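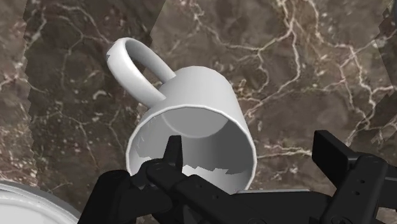 The simulated mug and the gripper, with one finger inside the opening.

Open day at Hedico: a morning with robots that do not exist yet

In January I visited the open day of Hedico, in the old dairy building behind the station at Fistumau. I teach technical drawing at an evening school and I am not a robot engineer, so please forgive me if some of my words are not the exact ones. I write this report mainly for my colleagues who could not come.

The doors opened at nine. We were 14 visitors in the first group, and we received a badge, a coffee and a sheet with the programme. The sheet was also in English, which helped me very much. First there was a short talk about the company. Hedico makes handling equipment for canteens and large kitchens, and for two years they have prepared most of their new work in simulation before they touch a real machine. The program they use for this is called Lumell, and they wrote it themselves.

After the talk we went upstairs to the simulation room. I had expected a big hall with arms moving behind glass, so at first I was a little disappointed to see desks and screens. But I stayed there longer than in any other part of the building.

The task they showed was to take hold of a plain white mug. For a person it is nothing. For the gripper there are several possible ways: from outside, by the handle, or with one finger in the opening. On the screen we could see the third way. The mug was tilted, with its mouth turned down, and the black finger stood up inside it against the wall. The engineer let us look at it for some minutes and explained that the program calculates the contact between finger and mug again and again, and that the difficult question is how hard to press. Too little and the mug slides, too much and in the real kitchen you will buy new mugs.

Somebody in our group asked why the table was brown marble with so many white veins. The answer was that they change the surface often, so that the system does not learn to depend on one table. I found this a good answer. I also noticed that the shadows inside the mug had edges like small stairs, and the marble too had some stepped lines. The engineer said that nice shading costs computing time and they prefer to spend it on the contacts. As a drawing teacher I suffered a little, but I understand.

Then visitors could try it. You move the gripper with a hand control, and it is much harder than it looks. I had two attempts. In the first I pushed the mug away, and in the second I held it by the handle for a moment and lost it when I turned. A boy of perhaps ten years did it better than all the adults.

On the ground floor there was a real arm, built together with the firm Mudaliar, but it was stopped for maintenance and we could only look at it and ask questions. I hope they show it working next time. The workshop for the finger parts was open, and you could take the parts in your hand, which I liked.

Some practical remarks. The visit is free, but you must register. It lasted around 40 minutes longer than the programme said, so do not plan a tight train. The stairs to the simulation room are steep and I did not see a lift. There is soup and bread in the canteen at noon, served by people.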